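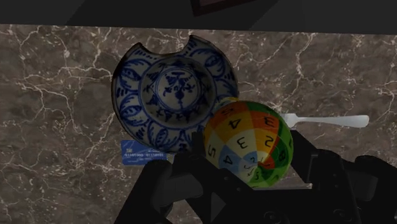
Attachment 1: wrist view from the sim, marble countertop layout, gripper at the puzzle ball

Ticket 321: Two-finger gripper rates itself higher than it should on the puzzle ball
Component: grasp scoring / wrist camera
Opened by: Kadir Bilgin
Priority: medium (was high, then I had lunch)
Status: closed, with one leftover

Summary

I'm comparing two grippers for the Skamalstead cell, the Kutimo two-finger and the Mosutholm three-finger. Same arm, same controller, same simulated countertop, same objects: a chipped blue-and-white bowl, a puzzle ball with numerals on it, a fork and a blue card. The Kutimo reports a better grasp score on the ball than on anything else, and it reports it before the fingers close. I admire confidence, but I'd like it to come after the grasp.

Expected

Score stays at zero until both finger pads report contact.

Got

Score climbs as soon as the ball is between the fingers in the wrist view. On some runs it reaches pass level with the fingers still open. The run is then logged as a success and the arm goes home pleased with itself.

Steps to reproduce

1. Load the marble countertop layout.
2. Select the Kutimo profile and leave the camera on the wrist.
3. Ask for the ball.
4. Watch the score, not the gripper.

Log

Entry 1
Blamed the marble first. It's dark brown with pale veins going every which way, and I've seen edge detectors fall apart over less. Swapped it for plain gray. Same score, duller countertop. Put the marble back.

Entry 2
Blamed the ball. It's orange, yellow, green, red, cream and pale blue in curved wedges, with big black digits on them, and one of the 3s is mirrored. Whoever made the texture can have that one for free. I turned the digits off. No change. Turned them back on because the detector is supposed to cope with them.

Entry 3
Blamed the bowl, which has a bite out of the rim and sits right behind the ball in the wrist view. The theory was that the segmenter was joining bowl and ball into a single lump. It was a nice theory. I moved the bowl to the far side of the counter and the lump theory went with it.

Entry 4
Switched to the Mosutholm profile and ran the same request. Score stays at zero until contact, as it should. It then drops the ball, which is a separate ticket, but at least it's truthful about it.

Entry 5
Compared the two profiles line by line, which I should have done before redecorating the kitchen. The Mosutholm file has contact_source set to pads. The Kutimo file has contact_source set to Na.

I took that for "not applicable." The controller takes it for Na, the depth-only estimator we tried last June and thought we had removed. Na guesses contact from how much of the target is hidden by the fingers. From the wrist, the Kutimo's fingers are big and they hide plenty, so Na is thrilled. There's your score.

Entry 6
Set contact_source to pads. Reran the ball request 300 times overnight. No scores above zero before contact. The success rate fell noticeably, and I believe the new one.

Entry 7
Tried the fork and the card for completeness. With the ball in its usual spot the tines are hidden behind it and only the handle shows, so the planner goes for the handle. Fine by me. The card is worse. It lies flat, partly under the bowl and partly under the left finger in this view, and neither gripper has a good plan for it. The Kutimo pushes it along the counter. The Mosutholm stops roughly 7 mm above it and waits for instructions.

Fix

- Kutimo profile: contact_source changed from Na to pads.
- Controller: now refuses to load a profile that names Na.
- Na itself: removed again, this time including the folder.

What this does to the comparison

Every Kutimo result from before 24th May goes in the bin. That includes the chart I showed people, and I would appreciate it if those people deleted the email. I'm rerunning both grippers on all 4 objects with the camera on the wrist, then again with the overhead camera, so that one big black finger can't decide the outcome by standing in the way.

Early impression from the reruns, to be held against me later: the Kutimo is still ahead on the ball, by much less. The bowl is close. I have no opinion on the card except that I dislike it.

Leftover

The profile loader accepts any string for contact_source and falls back quietly if it doesn't recognize it. I typed "bananas" and it loaded. Opened as a follow-up, assigned to me, as I'm the one who wrote the loader.

Closing this one.
K. Bilgin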